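Used office tower for home server: worth it, or am I buying someone's problem?
Posted in Hardware > Buying advice, April 2021
Tags: used, desktop, ram, power supply

Glenys McAlister

I've been offered a used desktop tower from an office clearance in Merstead and I can't decide if it's a bargain or a box of trouble. The seller says it was "fully tested and refurbished" and wants $70. It comes with 6 months of warranty from a shop called Skindlow, whose website has one page and a contact form.

I want it for backups and for holding family photos. It would be on most of the day. The listing says it can be upgraded to 32 GB of memory, but doesn't say how much is in it now, and I've asked twice. My nephew says any old desktop will do and I'm overthinking it. My nephew also lost all his college work in March, so I'm not inclined to take his word for it.

What would you ask before handing over the money? And does "refurbished" mean anything at all?

Si-woo Seok

No, it doesn't mean anything. A dust wipe and a fresh install of the operating system counts as refurbished in most listings I've seen. I'd treat the machine as untested and price it that way.

"Can be upgraded to" is the phrase that would bother me. It tells you what the board supports on paper. Sellers like it because the big number shows up in searches. If two messages haven't got you an answer on how much memory is installed, assume it's the smallest amount that will boot. Or assume none! I once paid for a desktop with "memory slots in excellent condition" and that was a perfectly true statement about the slots.

Ask to have the side panel off when you go to see it. A seller who objects to that has told you plenty.
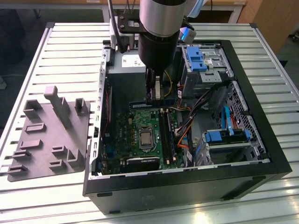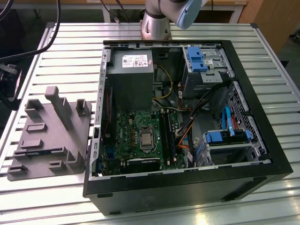

Both with the side panel off and the tower laid over, which is how you want to see any of them.

Then go through it slowly. Look at the tops of the capacitors, and walk away if any are bulging or have brown crust on them. Read the power supply label and look the model up at home, because that's the part that will be running all day in your case and it's the part office machines skimp on. Some brands also use a power supply of their own shape with their own plugs, so when it dies you can't just pick one off a shelf. Check for a spare drive bay and a spare drive connector too. For backups you want two drives, and plenty of small office towers only have room for one.

After that put the panel back, turn it on, and get into the BIOS. If it asks for a password nobody has, leave it there. The BIOS will give you the installed memory, and you won't have to ask a third time.

As for the warranty, find out who pays the shipping on a return. A tower is heavy, and posting it both ways could eat most of what you paid.

Aatos Koskela

just buy it, its cheap. I have a Wandier box from a clearance and it's been on for years with no problems. you can get memory later if its slow

Ha-rang Seol

I agree with most of what Si-woo wrote, but I'd question the whole plan before I questioned the seller. One good machine that lasted years doesn't tell you much about the next one, with respect to the answer above mine.

Work out what it costs to leave on. An older desktop idling all day draws a lot more than a small network drive does, and depending on your rates the cheap box may stop being cheap before the warranty runs out. Plug-in meters are easy to borrow, our library lends them. Measure it at idle, and don't go by the number on the power supply, since that's a maximum.

Also, the hard drive. If it comes with one, I wouldn't put photos on it whatever the listing claims. Ask for a screenshot of the drive's SMART data showing power-on hours if you're curious, but buy new drives regardless and add them to the price before you compare it with anything else.

And please keep a copy somewhere outside the house. People set up a server in a closet, call it a backup, delete the originals from their laptop to save space, and then they have exactly one copy again.

Glenys McAlister

Thank you all. The seller has now replied to say the memory is "standard." I've asked if I can come and see it with the panel off and am waiting to hear. In the meantime I've reserved a meter at the library and will try it on my old desktop first.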